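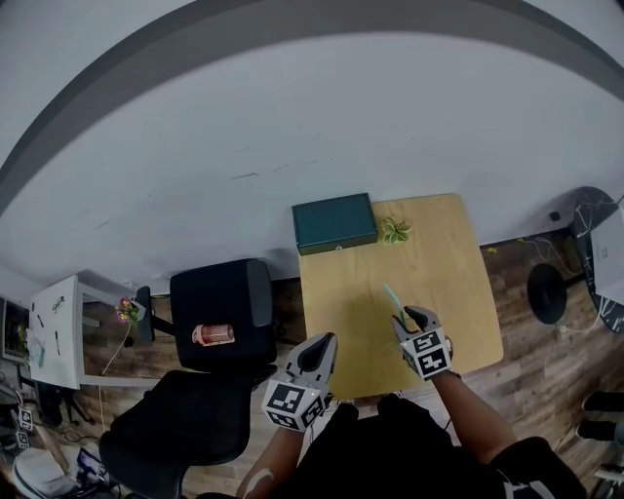
What does Vernitz Piano Service do?

We tune, repair and regulate acoustic pianos in homes, schools, churches and small halls in and around Hendum. We also run a workshop for larger jobs such as restringing and action rebuilding, and we teach a short course for owners who want to understand their instrument better. We do not sell new pianos and we do not work on digital keyboards.

How we started

The business began as Stępień Pianos, a shop on Stidari Street that sold used uprights and sent a tuner out with each one. Cyprian Górecki joined the shop as an apprentice and did mostly moving and cleaning for the first winter. He learned to tune on the stock in the back room, where the older instruments were kept until someone had time for them.

When the shop stopped selling pianos, customers still called the same number to ask for tuning. Cyprian took over the phone line, the tools and the lease on the back room. He changed the name to Vernitz, after the maker's name on a broken metronome that had sat on the workshop shelf for as long as he had been there. The sales floor at the front was let to a shoe repair business, and the workshop entrance moved to the side alley, where it still is. Deliveries come through the alley too. The gate sticks in cold weather and needs to be lifted as you push.

What we work on

Most of our work is on ordinary upright pianos, many of them family instruments that have been moved several times. We look after almost 600 pianos on a regular schedule. Some are tuned twice a year. Others are tuned once a year, usually after the heating has been on for a few weeks and the pitch has settled.

We also work on grands up to concert size, though for the largest ones we do the work on site. The workshop door is too narrow for them. Square pianos and player pianos are judged case by case. We will look at a player piano and tell you what condition the piano part is in, but the pneumatic system needs a specialist and we will give you a name.

Tuning visits

A normal tuning takes up to two hours. We ask that the room be quiet while we work, which means no dishwasher, vacuum or television nearby. Please clear the top of the piano before we arrive. Photographs, lamps and plants all have to come off so the lid can be opened, and we would prefer that you move your own things.

If the piano has not been tuned for several years, it may be well below pitch. In that case we do a rough pass first to bring the strings up, then a fine tuning. We may ask to come back within a couple of months, as the strings and the soundboard take time to adjust to the added tension. The second visit is charged at the regular rate.

Small faults are fixed during the visit when we have the part with us. These include sticking keys, a loose pedal rod, a squeaking trapwork spring or a broken bridle strap. Anything longer is written up as an estimate, and we leave the estimate with you. It is good for 36 days.

The workshop

There is room for three uprights and one small grand at a time, along with the benches. Work in the shop falls into a few kinds. Restringing is the heaviest of them. Bass strings are wound to order from a tracing of the old set, so a restringing job has a waiting period in it that we cannot shorten. Hammers are either reshaped or replaced depending on how much felt is left. Keytops are cleaned, reglued or replaced. We do not install new ivory and we do not buy old ivory.

We keep old parts until the customer has seen them. After that they are thrown away or, if they are usable, put in the drawers. A lot of odd screws and center pins have come out of those drawers over the years.

Cabinet refinishing is not something we do. We will repair a loose leg, a split panel or a hinge, but a full refinish belongs with a furniture shop.

The owners' course

The course grew out of questions people asked at the end of tuning visits. It meets for 7 evenings in the workshop and is taught by Cyprian. Participants learn the names of the parts, how a key stroke becomes a sound, what humidity does to wood and felt, and how to tell a tuning problem from a mechanical one. Everyone takes an upright action out of its case and puts it back again at least once.

The course does not train people to be tuners. It takes years of daily practice to tune well, and anyone who wants to do it for a living should find a full program or an apprenticeship. Several people who took the course have gone on to do that, and we are glad to write a letter for them.

Groups are kept small. The next course begins on 21 January 2024. There is no exam and no certificate. Coffee is provided. Parking in the alley is not allowed in the evening, but the street in front is free after six.

Humidity

We are asked about this more than anything else, so a few words belong on this page. A piano is happiest when the air around it stays the same. A steady reading somewhat on the dry side does less harm than a reading that goes up and down. Keep the instrument away from radiators, heating vents, outside doors and direct sun. An inside wall is usually better than an outside wall, although a well-insulated outside wall causes little trouble.

Room humidifiers help in winter if they are kept filled. We can also fit a control system inside the piano, and we show owners how to fill it and change the pads. A glass of water inside the bottom panel is an old habit. It does very little and it spills.

Rates and booking

Our rates are posted at the workshop and sent with each confirmation. Schools and churches with several instruments pay a reduced rate per piano when they are tuned on the same day. A full restringing of a standard upright, with new tuning pins, is quoted after inspection only. The inspection fee is taken off the bill if you go ahead.

To book, call the workshop or write to us at 367 Stidari Street, Hendum. Calls are answered in the morning. In the afternoon we are usually out on visits, so please leave a message with your name, the make of the piano if you know it, and what floor it is on.

Related pages

When to tune after a move
Choosing a used upright: what to check first
Bass strings and why they go dull
Owners' course: what to bring
Cleaning keys safely
Tuning for schools and churches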